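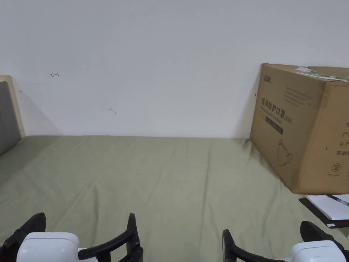 Trying to get better at folding laundry on my bed and I need help with pants. My dresser drawers are shallow, so everything has to end up small and flat. I fold on top of the made bed, and the wrinkles in that green sheet seem to travel right into whatever I put on it. I also keep a big mask carton up by the wall that I've been dropping finished stuff into. Is there a trick, or do I need a table?

Posted by udleyfolder

No table needed! Pull the sheet tight first, then lay the pants down, hold both ends and give them a gentle tug before you fold anything.

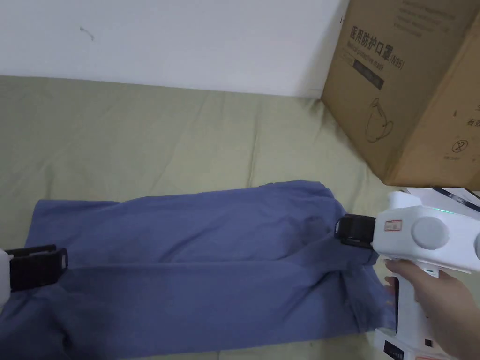 After that it's leg over leg, smooth with your palm, then up in thirds. I did 34 pairs in March when we moved and got pretty quick at it (my back hated me, though).

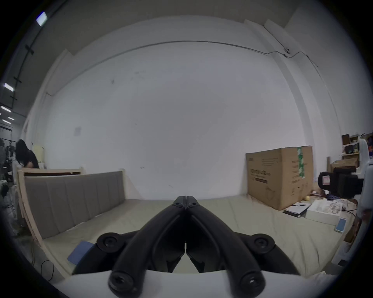 Mattress and padded headboard

If the mattress is low, kneel next to it. Bending over is what gets you.

Posted by clindau1069

just roll them. way faster

Posted by sockpile2645

Rolling is ok for sweats, but I'd still fold jeans. And move the carton to the floor, you'll get more room to spread out.
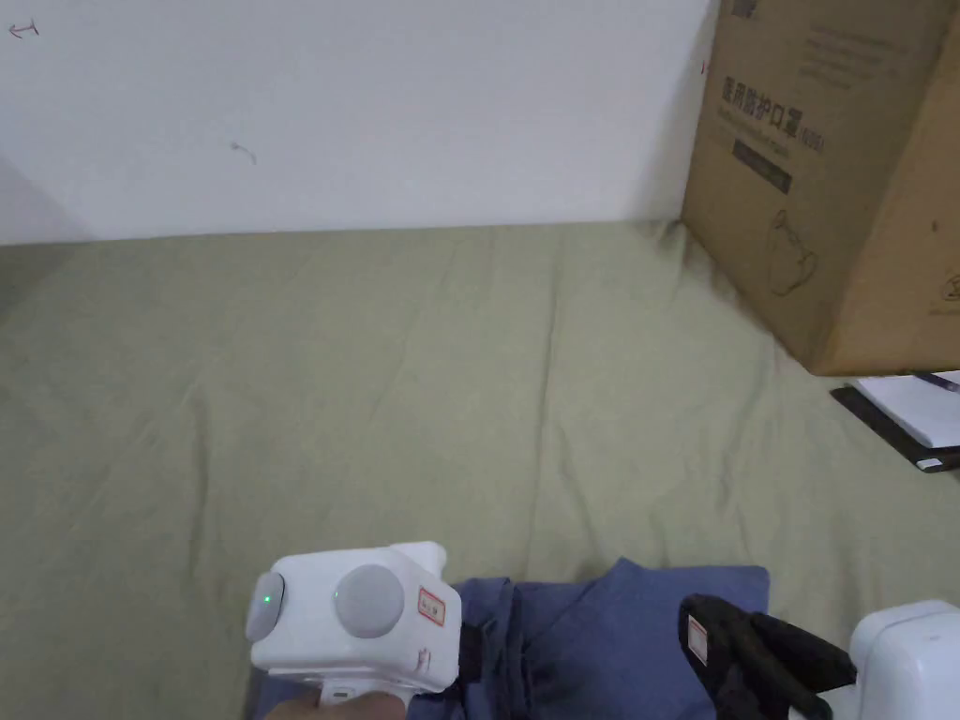
Green sheet, with the carton in the corner

Posted by trerasis_home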